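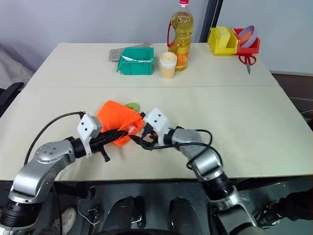

*Both arms at the orange bag, grippers closing from left and right.*

**Gutmont workshop, arms build: minutes, May**

Chair: Neusa Bittencourt. Meeting opened at 7.15 pm. Last minutes agreed with one change: the spare joint ring was ordered from Derico, not Sales.

**1. Arms**
Left and right are both mounted on the base. The left elbow has play in it again. Neusa to strip it down and check the cap screws before the next session. Cables still loop along both arms. Agreed to leave them like that until the clips come.

**2. Bag task**
We ran 47 attempts over the month. The fabric bunches up between the grippers and the left one tends to get there first. Agreed to slow the left arm by 15 per cent and try again with the same bag. Nothing else on the table to be changed until that is done, so please leave the cups, the oil and the scissors along the back.

**3. Table**
The seam between the two panels catches a fingertip if the gripper comes in low. Tape was suggested. No decision.

**4. Money**
£147 spent on the Drisel controller board, receipt in the folder. Clips to come out of next month.

**5. Any other business**
Log file 1843 is missing from the shared drive. Whoever has it, please put it back.

Closed 8.40 pm.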